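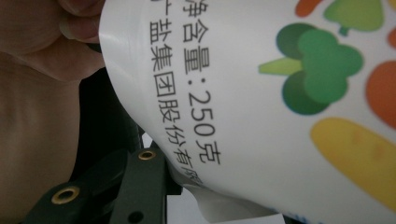 The Sabbagh packing plant in Medstead holds an open house every May, and this year I finally got a spot. You sign up by email, they send you a time, and you show up in closed shoes. Mine was the first tour of the afternoon. Parking is behind the building, not in the front lot, and the sign telling you so is easy to miss if you come in from the highway.

Sabbagh packs dry goods: rice, lentils, split peas, several kinds of dried bean, and a small line of whole spices. It doesn't grow anything and it doesn't cook anything. Product comes in by truck in large sacks, gets cleaned and sorted, and goes out in bags small enough to carry home. A lot of what leaves the building has another company's name on it. I had bought their yellow split peas for years under a store label without knowing where they were packed.

Our guide was Issa Shboul, who runs the cleaning floor. He started with hairnets and a short safety talk, and asked us to take off rings and watches and leave them in a locker. Phones were fine in the hallway and the warehouse but had to stay in pockets on the production floor.

The first stop was receiving. Every truckload is sampled before it is unloaded. A worker pushes a long hollow probe into sacks from different parts of the load, and the samples go to a small room with a white counter and a very bright lamp. They check moisture, look for insects, and pick out anything that isn't the product. A tray on the counter held things that had been found over the years: pebbles, bits of twine, a button, a few seeds from weeds I didn't recognize. If moisture is too high the whole load is turned away. Shboul said the truckers know this and don't argue much, but it makes for a long afternoon when it happens.

From there we went up a metal stairway to look down at the cleaning line. It is loud. The beans drop through a set of shaking screens, which take out what is too large and too small, and then pass over a sloped table with air blowing up through it. Stones are heavier than beans of the same size and move up the slope while the beans float down. I had read about this and had not really understood it until I watched it run. The last step is a color sorter, where the beans fall past a sensor and short puffs of air knock out the dark ones. You hear it as a steady ticking under the rest of the noise.

The rejects are not thrown out. Broken and discolored beans are sold for animal feed, and the dust and hulls go to a composting operation over in Prirkero.

The packing room was quieter than I expected. Film comes in on big rolls, already printed, and is folded into a tube around a metal collar. The machine seals the back and the bottom, drops in a weighed portion, then seals the top and cuts. The older line fills 3,000 bags in a shift. The newer one does more, but it was down for a roll change when we came through, and we spent a while watching two people thread film around a row of rollers. I didn't mind. It was the one time on the tour when I could see how the thing was put together.

Weight was the subject that got the most discussion. Someone in our group wanted to know how close the bags come to the number printed on them. Shboul explained that the filler aims slightly over, and that a checkweigher at the end of the line pushes light bags into a bin, where they are opened and the contents go back in. Too heavy is allowed but costs money, so the operators spend much of the day making small adjustments. Lentils are easy. Bay leaves are terrible - they bridge across the funnel, hang there, and then come down all at once.

He also talked about film. Clear film sells better for beans, he told us, as people like to see what they're getting. Opaque film is better for anything that fades, which covers most of the spices. They tried a paper bag once for the rice and gave up on it. The bottoms wore through in the cases.

The warehouse was the last stop, and it was plain: tall racks, floor tape, a cold dock door. Each case has a lot code that ties back to the samples in that first room, and a small jar of every lot is kept on a shelf until its date has passed. There must be a wall of them. I would have liked more time there.

The tour ended in the break room with bowls of lentil soup and flatbread, and a table where you could buy bags at the dock price. I came home with red lentils, black-eyed peas and a bag of cumin seed. The cumin is very good. The soup needed salt.

A few practical notes for anyone going next year.

The open house takes 200 visitors in all, split into small groups. It fills up early. I wrote the week the notice went up and got one of the last places.

The tour takes 2 hours including the soup. There are stairs, and no elevator to the viewing walkway, but the staff will take people around on the ground floor if they ask ahead.

Children have to be old enough to wear the ear protection, and it comes in one size.

People with legume or sesame allergies should think twice. There is dust on everything past the first door, and I was still brushing it off my jacket when I got to the car.

Coming from the Fostska side, take the old bridge road. The bus stops at the corner by the feed store, a ten-minute walk from the gate, and the last one back leaves at 6:40.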